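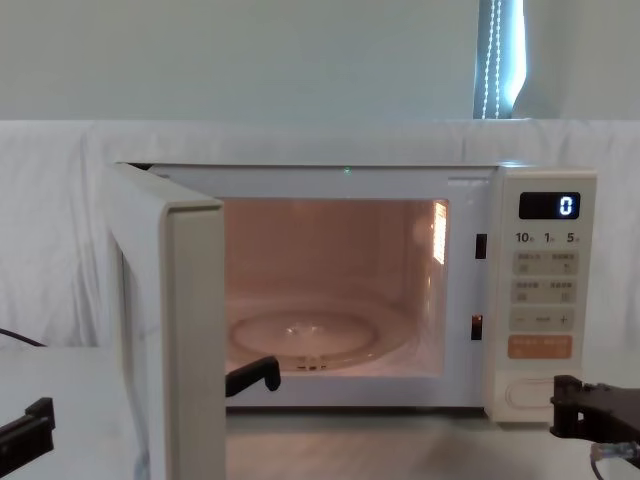
A countertop microwave with the door open and the cavity lamp lit. The glass turntable rests on its coupling and roller ring.

THE PLATE AND THE RING

Most complaints about uneven heating start under the glass. Domnica Zamfir runs the repair bench at Prokley, a small appliance shop in Hastdale, and her records list 1,951 microwave ovens. Almost 400 of them came in with nothing wrong except a dirty or badly seated turntable.

The plate turns on a coupling at the center of the cavity floor. A roller ring carries the weight near the rim. Grease on the track makes the rollers skid, and the plate stalls or knocks. Food then stays in one part of the field and heats in bands.

Zamfir's procedure takes 10 minutes. Unplug the oven. Let the glass cool, then lift it straight up and wash it in warm water with dish soap. Wash the ring separately and check that each wheel spins. Wipe the floor of the cavity with a damp cloth — no scouring pads — and dry around the coupling.

The latch slots on the front face get a dry cloth only. Her colleague Sunil Mondal also wipes the door's inner face and the surface it closes against, where crumbs collect.

Refit the ring first, then the plate, and turn it by hand until it drops onto the coupling.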